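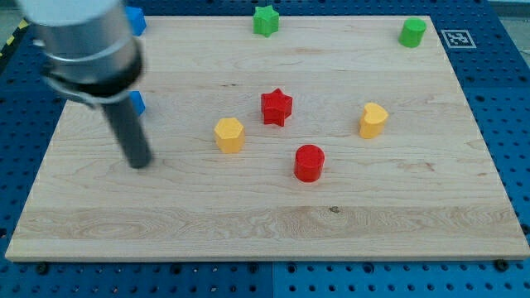 Maple-colored board on the blue pegboard table, star and cylinder at the back edge.

The board has been on the table since December and I still get asked why I went with a plain glued panel. The short version is flatness. Toy blocks are small and light, and a block standing on a surface with a slight crown will rock when its neighbor is nudged. I noticed that on the first panel, a cheap one from Figueroa, which cupped within a month of being cut.

The replacement came from Prorkham. It is a strip-glued panel with the grain running lengthwise, and one strip near the front is paler than the rest. There is also a small dark knot in that strip, to the right of center. I filled nothing. A straightedge laid across the knot in both directions showed no gap, and filler tends to stand proud after a change of season.

Finish is a single coat of Proteck matte, rubbed back with a gray pad. Gloss looked better on the test piece but the overhead light bounced off it and made the darker blocks hard to pick out. Matte also gives a bit more grip under the painted faces. The coverage on the can is generous and I have most of it left over.

Fixing took longer than the finish. The pegboard sets the hole positions, so the board has to be drilled to suit the table and not the other way round. Black bolts go down through the panel near the front corners. I drilled the clearance holes a little oversize so the wood can move across its width, then tightened the bolts by hand and gave them a quarter turn with the key. Celeste Durán tightened hers fully on a similar board and it split along a glue line.

The front edge has a thin bevel. It was meant to be a roundover, but the router bit I wanted was out of stock at Jindix (part 687, if anyone is looking) and the chamfer bit was in the drawer. It does the job. Sleeves no longer catch.

On the blocks: green and blue both read well against the pale wood. The star is the awkward one. Stood upright with a flat face on top it is stable enough, but turned onto its points it leans. The cylinder stays put on its end and rolls on its side, as expected, so it goes down flat face up every time. Wenceslao Barrientos suggested a shallow lip along the back edge to stop things rolling off – I cut one, tried it dry and took it away again, as it trapped dust and was a nuisance to wipe.

Total for the panel, bolts and finish was 200, not counting the Figueroa panel, now a shelf in the garage. The next job is a second board with the same hole pattern, so the two can be swapped without touching the table. I have the template drawn and will post it once I have checked it against the rear holes.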